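Home Kitchen Laundry Workshop Stain Guide About Search

Getting the Stink Out of Kitchen Towels

I thought I was a clean person until I picked up a freshly washed dish towel last July and it smelled like an old sponge. Straight off the shelf! I'd folded that thing myself the night before. So I got a little obsessed, and after a lot of loads I have a routine that works in my house.

First, quit using so much detergent. I was filling the cap to the top line every time (my mother did, so I did) and all that extra soap just sits in the fabric and holds on to the grease. I'm down to half a cap now and the towels feel softer too.

Second, soak the bad ones. I put 4 tablespoons of washing soda in the big sink with the hottest water from the tap, push the towels under with a wooden spoon and leave them for 6 hours. The water goes a really disgusting tea color, which I find weirdly satisfying. Wring them out and wash as usual, hot, no fabric softener. Softener puts a coating on cotton and then your towel just pushes water around the counter.

Check the care label before you go hot, especially with anything red or orange. I wash those by themselves the first few times, after what happened to my good white napkins.

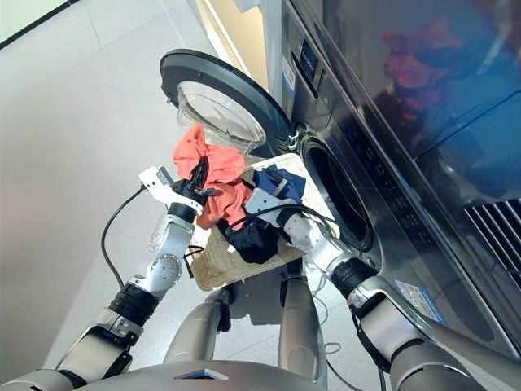
Reds get their own load. Leave the washer door open between washes.

About that door: mine stays open all day long, and I wipe the rubber seal with an old rag whenever I think of it. There was gray gunk in the folds the first time. Yuck!

Oh, and hang damp towels over a rail before they go in the basket. A wet one at the bottom of the pile will sour everything on top of it, and then you're back to soaking.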